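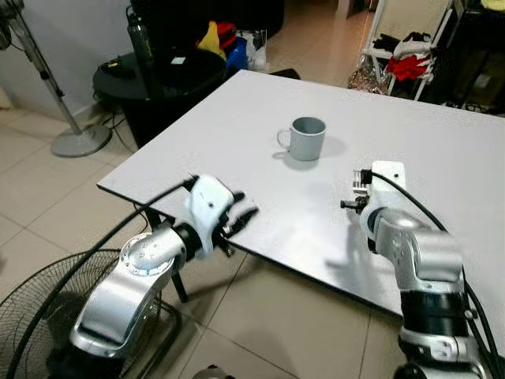 Our class visited the Hastberg automation lab on 1/15/24 as part of the unit on machines at work. We had read about factory robots before the trip, mostly the kind that weld car parts behind a fence, and the demonstration we saw was on a smaller scale. Two arms worked at one table, and the object for the task was a gray mug with a handle. Each arm ends in a white gripper, and the two can reach for the mug from opposite sides. Black cables run along the outside of the arms, and Iñaki Montoya, our guide, told us they have to be long enough for every position the arm can take.

He said the lab had recorded 1544 tries at table tasks so far. A person steers the arms during each try, and a program called Wirkine learns from the recordings. There were 18 students in our class, so we went in by groups of 3.

My group asked why a mug is used so much. Mr. Montoya said a mug can be picked up by the rim, the body or the handle, and the program has to choose one. I would like to find out how it chooses, and I plan to use that question for my second report.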